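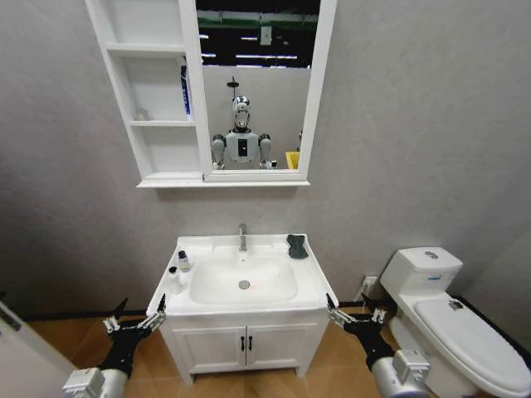
Progress report: storage replacement and backup migration, Ukeck office
Reporting period: June
Prepared for: Billus program office
Prepared by: Eichhorn, infrastructure group

1. Status

The project is on schedule for the file server portion and behind schedule for the workstation portion. The new primary array is installed and carries live data. The offsite copy is running but has not yet completed a full cycle without errors. Spending is within the approved amount. One change request is attached for decision and is summarized in section 8.

2. Background

The grant covers the replacement of the aging disk storage at the Ukeck office and the introduction of a backup routine that does not depend on staff plugging in portable drives. Before the project, each department kept its own external hard drives. Most were spinning disks in plastic enclosures, bought at different times, with no record of age or use. Copies were made by hand at irregular intervals. Two departments used the same drive for working files and for the backup of those files, so a single failure would have removed both.

The approved plan has three work packages. WP1 is the primary array and the network changes needed to reach it. WP2 is the backup software, the local backup target and the offsite copy. WP3 is the move of workstation data off portable drives and the retirement of the drives themselves.

3. WP1: Primary array

The array was delivered in the first week of the period and placed in the second rack. It has 12 drive bays, of which 11 are populated. The remaining bay is left open for a drive swap under load. The drives are spinning disks, with a pair of solid state modules on the controller board used for write caching.

The layout uses double parity. The array can lose two drives and continue to serve files. We tested this by removing one drive, waiting for the array to report a degraded state, then removing a second. File access continued throughout. Read speed dropped during the rebuild, and large directory listings were noticeably slow. The rebuild of both drives finished over a weekend with no unreadable sectors reported.

The existing network switch could not provide enough ports at the higher link speed. A replacement switch was included in the plan and is now in service. One cable run between the rack and the east side of the building failed certification at the higher speed and was re-terminated. It passed on the second attempt.

File shares were recreated using the existing folder names. Permissions were not copied from the old server. They had built up over years of individual exceptions and could not be matched to current staff roles. New permission groups were defined by department and applied at the top folder level. Exceptions below that level are held in a single list, which the office manager can read.

WP1 is complete apart from the written handover. The draft handover covers startup and shutdown order, drive replacement, and the meaning of each front panel light.

4. WP2: Backup

The local backup target is a smaller unit in a separate room. It takes a snapshot of the primary array each night and keeps a rolling set. Older snapshots are thinned automatically. Restores from this unit have been tested at file level and at folder level. Both were correct. A restore of a complete share has not been tested and is planned for the next period.

The backup software is the Furkitz package named in the proposal. Installation was straightforward. The following points came up in use.

The scheduler reads the time zone once at startup. After the server clock was corrected, the nightly job continued to run an hour late until the service was restarted. A restart step has been added to the procedure.

File names that end in a space are skipped with a warning and are not copied. The warning appears in the detailed log but is not included in the daily summary message. We wrote a short script that searches for these names and lists them. Staff are renaming the files by department.

The software does not verify stored data unless a separate verification job is set up. The job is now set to run every Friday at 11 p.m. It has completed without a mismatch on the local target.

The offsite copy is sent over the office internet line to rented storage. The first full copy took longer than estimated because the line's upload rate is much lower than its download rate. During office hours it slowed video calls, and the transfer is now limited to evenings and nights. The full copy has since finished. The nightly changes that followed were sent correctly on most nights. On several nights the session dropped and the software started the current file again from the beginning. For ordinary documents this does not matter. For the large mailbox archives it means that the file may never finish within the nightly window.

We have split the mailbox archives into yearly files. Only the current year changes, so the remaining files should need to be sent once. The effect of this change will be measured in the next period.

All offsite data is encrypted before it leaves the building. The recovery key has been printed twice, and the prints are kept in separate locked locations. The key is not stored on the array.

5. WP3: Workstation data and portable drives

WP3 is behind schedule. The plan assumed that each department would sort its own portable drives before handing them over. This has not happened at the expected pace, mostly because the drives contain several generations of the same folders and it is not clear which is current.

We changed the method. Drives are now accepted unsorted. Each drive is connected to a workstation through a write blocker, imaged, and compared against the array by file hash. Files already present on the array are ignored. The rest are placed in a holding share under the department's name for review. A department has one full quarter to review its holding share, after which the content moves to archive storage.

Drive condition has varied. Most imaged without trouble. Five drives showed read errors. On these we ran repeated passes, starting with the areas that read cleanly and returning to the damaged areas afterward. Three were recovered in full. One was recovered apart from a folder of installation files that can be downloaded again. The last drive spins up but is not detected, and it has been set aside with its enclosure. Swapping the enclosure board for a matching one did not help. The department concerned believes that its contents were copied elsewhere before the failure, and we are checking this against the hashes.

A few of the newer portable drives encrypt data in the enclosure itself, even when no password has been set. Removing the bare disk from such an enclosure gives unreadable content. These drives are therefore imaged through their original enclosure and cable, and the bare disk is left in place until the image has been checked.

Portable solid state drives are handled in the same queue. Two of them had been stored unpowered for a long time. Both read correctly, but we do not recommend this form of storage for archive use and have said so in the draft staff guide. 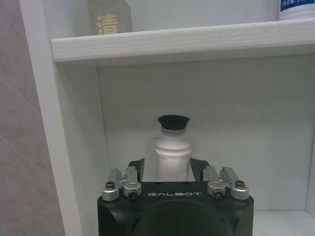 Can departments keep using external drives after WP3 closes?

Portable drives will be allowed for carrying files to outside meetings and for receiving large files from partners. They will not be allowed as the only copy of anything. Drives used for these purposes will be issued by the office, encrypted, labeled with a number and entered in the equipment register.

6. Monitoring

The array, the local target and the offsite job all report to one status page. Alerts go to a shared mailbox and to the on-call phone. In the first days there were too many alerts, chiefly temperature notices from the array. The default threshold was set below the normal operating temperature of the drives. It was raised to the value given in the drive data sheet, and the notices stopped. Fan speed is logged as well, and no fault has been recorded.

Drive health values are read daily and stored. One of the drives in the array logged a small number of reallocated sectors in its first week and none afterward. It remains in service and is being watched. A spare of the same model is on the shelf.

7. Risks

Offsite window. If the nightly window proves too short after the mailbox change, the options are a faster line or a second window on weekends. The weekend window has no cost and will be tried first.

Review effort. The holding shares will grow until departments begin their reviews. Capacity is sufficient for the drives known to us, but further drives continue to be found in desks and cabinets.

Single supplier. The backup format is specific to the software. An export to plain files once per quarter has been added to the procedure and tested on a small share.

8. Decision requested

We request approval to move the unspent part of the cabling line to WP3. It would pay for a second imaging workstation and write blocker. With one station, imaging is limited by the read speed of the oldest drives, and a single damaged disk can hold up the queue for days. The change does not affect the total budget. If it is not approved, WP3 will continue with one station and a later completion date.

9. Planned for next period

Complete restore of one share from the local target to spare disk space.
Restore of a sample folder from the offsite copy, using the printed key.
Written handover for WP1, final version.
Measurement of nightly offsite transfer after the mailbox split.
Start of drive disposal. Drives with confirmed images will be overwritten once and checked, then sent for recycling. Drives that cannot be overwritten will be shredded, and the certificates will be filed with the equipment register.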